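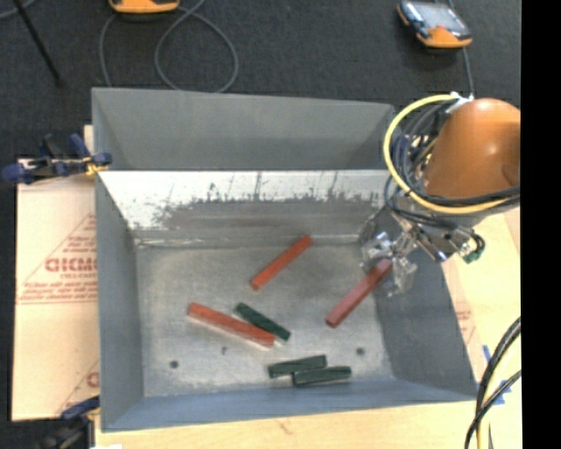

What the bin arm changed for those of us on the sorting bench

Plekero News > Inside the Shop > Sorting

Yamila Cabral asked me to write something for the newsletter about life since the arm came in, and I said yes before I remembered how much I dislike writing. So bear with me! I've been sorting blocks on this bench for a long time and I have opinions.

First the work itself, for the folks upstairs who only see our numbers. Blocks come to us mixed, long red ones and shorter dark green ones, and they have to leave us separated and facing the right way for the Milero sets. They get tipped in a metal bin, they land every which way, and something has to reach in and pick them out one at a time. For years that something was me, or Baltasar Quezada, or whoever drew the short straw after lunch. On a big day it was 3775 blocks between two people. You lean, you reach, you grab, you turn, you drop. My right shoulder can tell you all about it.

Now the arm does the reaching. It comes in over the side of the bin, closes its two fingers on a block, lifts, and sets it down in the tray. Then it goes back for another. I nicknamed it Baxter the first morning (after my sister's dog, who also picks things up and puts them down all day) and the name stuck, so if you see "Baxter down 9:40" on the whiteboard, that's what it means.

What do I do all day, then? More than I expected. I load the bin, I watch the picks, and I deal with the ones it can't figure out. Two blocks lying long side to long side are the worst. The fingers need a gap, and when there isn't one the arm will hover and try and back off and try again, and you want to yell at it like it's somebody parallel parking. I've learned to spread the blocks when I load, and I go easy on how many I put in at once. Baltasar likes to fill it deep and let the arm work its way down. We've argued about this a lot. My trays fill faster, I'll just say that and move on.

The bin is the same scuffed old bin, by the way. People keep asking if we're getting a nicer one. It's clamped down now so it can't creep, and if you move a clamp to wipe the table, please put it back exactly where it was. Somebody bumped the bin a little bit in June and we lost most of a morning while the arm kept reaching for blocks where they used to be. Same goes for the cables. Walk around them, even if it's the long way to the sink.

The part I worried about was hours. I'm not going to pretend I slept well the week they announced it. There were three of us on the bench then and three of us are still here, but it isn't the same job. One of us at a time is with the arm, and the other two are on packing or on the Clirna returns, which used to pile up until the end of the month and drive everybody nuts. We swap every two hours. I like returns more than I thought I would, you get to open things and work out what went wrong. I like arm duty less. It's quiet, you're standing there watching, and your mind wanders off to what's for dinner. We used to talk across the bin the whole shift and I miss that, I really do. I brought it up with Yamila and she moved the packing table closer, so at least we can holler at each other now.

Speed, because I know you'll ask: on a good shift it clears 2000 blocks, and my best with it so far is 1745 without having to step in on a jam. By hand we were faster in short bursts, no question, but nobody keeps that up until four o'clock, and I go home now and can lift a pan off the top shelf without making a noise.

There's training for anybody who wants to learn the arm, and you don't need to be on our bench. It takes a couple of afternoons. You learn how to start it, how to pause it, what the stop button does (press it on purpose once, it makes you less scared of it) and how to clear a bad pick safely. Keep your hands out of the bin until it's paused, every single time, even if the block is right there. The sign-up sheet is by the time clock and 17 of you have put your names down already. Baltasar is teaching the first group. If he tells you to fill the bin deep, come see me after.

Filed under: People & Process, Automation

Plekero staff newsletter | Send us your story | Back to top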